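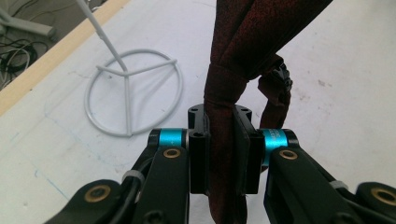

Kalevo hand gripper, closed on the maroon strap. Bench 2, afternoon.

September, loan kit, second entry. First entry was me failing to find the charger and needn't be read.

Where we are: Kalevo have lent us the hand-held gripper on trial and want a yes or no before the loan runs out. Noltstead are the ones paying if it's a yes. They want soft goods, meaning straps, sleeves, cuffs, anything that flops, and they'd like demonstrations recorded by people who have never held one of these before. Today's person was me, so one of those two conditions was roughly met.

Morning went on setup. The quick start leaflet has 8 steps and step 5 says "calibrate as described in the full manual". The full manual is a download. The download wants a serial number, and the serial number is on the inside of the lid of the case, under the foam. Kaiwen found it by taking the foam out to see if there was a spare set of pads beneath. There was no spare set of pads. Have written to Kalevo asking whether pads are a consumable and what they cost, and got an automatic reply thanking me for my interest in automation.

Calibration itself was painless once found. Open, close, open, wait for the tone. Did it again after lunch out of suspicion and got the same figures.

Build. Better than the one from Zollum we had in the spring, which rattled like a cutlery drawer. The brass bushings in the links are a pleasure and I can't find any side play in the fingers worth writing down. The turquoise sleeves at the top of the arms are very handsome. I asked the Kalevo rep what the colour was for and he said "visibility", in the tone of a man who had wondered himself. Less handsome are the white cable ties round the arms, which came that way. At this price I would like the cable to have been thought of earlier in the proceedings. It runs down the left side between the links and I keep expecting to nip it when the jaws go wide. Haven't yet. Try it with gloves on before signing anything.

Strap work, from 13:40. Used the maroon one, the tweedy stuff with the black clip on it. Task as Noltstead wrote it: pick up strap, raise, let it hang, move across, lay down flat. 15 runs.

First few were poor and that was me. You want to go in square to the strap and the wrist wants to go in at whatever angle the wrist fancies. Also I was squeezing far too hard. The trigger has a light early travel and then a firm bit, and all the holding is done in the light bit. Kaiwen had a go, held it like a teacup and got a clean lift straight off. Insufferable for some time afterwards.

Once square, the grip is good. Flat fingers pressed on both faces and the strap stays put even with the rest of it bunched up over the top. I tugged downwards by hand with the jaws closed and got no creep I could see. The rubber facing seems to be doing most of it. It'll pick up fluff, so look at the pads again after a proper week.

What goes wrong is the loop. The strap folds back on itself and if you take it too near the fold you get two thicknesses in one jaw and one in the other place you wanted it, and the lay-down comes out as a pretzel. The clip makes this worse by swinging about. Runs 6 and 11 were both lost to it. I don't think this is the gripper's fault, but it'll be in the recordings all the same, and Noltstead should decide whether they want such runs kept or binned. I'd keep them. Anyone training on our data ought to know that straps have opinions.

Recording. Files save on release of the thumb button, with no beep, light or other sign of life, so you find out at the end. All 15 were there. I'd pay extra for a beep.

Weight: fine for half an hour, then the forearm starts drafting a complaint. Baumgart's offering is lighter on paper, and Baumgart's offering has also been "shipping shortly" for as long as I've worked here.

Money. The quote is 2,000 for the gripper and case. Support is on a separate sheet and the separate sheet hasn't arrived. Not going to argue about the first number until I've seen the second.

Bench notes, mostly to myself. The blue pen line on the white table isn't one of ours and nothing lines up with it, so don't use it as a start mark. The smudges won't come off with the spray, try the other spray. Cables on the floor past the end of the table want coiling before anyone from Noltstead walks in.

Leaning yes, if pads can be bought separately and support isn't silly. KY leaning yes without conditions, but see teacup.

Next:
Cuffs and sleeves, same task.
Gloves on, jaws fully open, watch the cable.
Strap again with the clip taped down, to see how much of the pretzel is the clip.
Chase Kalevo re pads, by phone this time.
Put the foam back in the case the right way up.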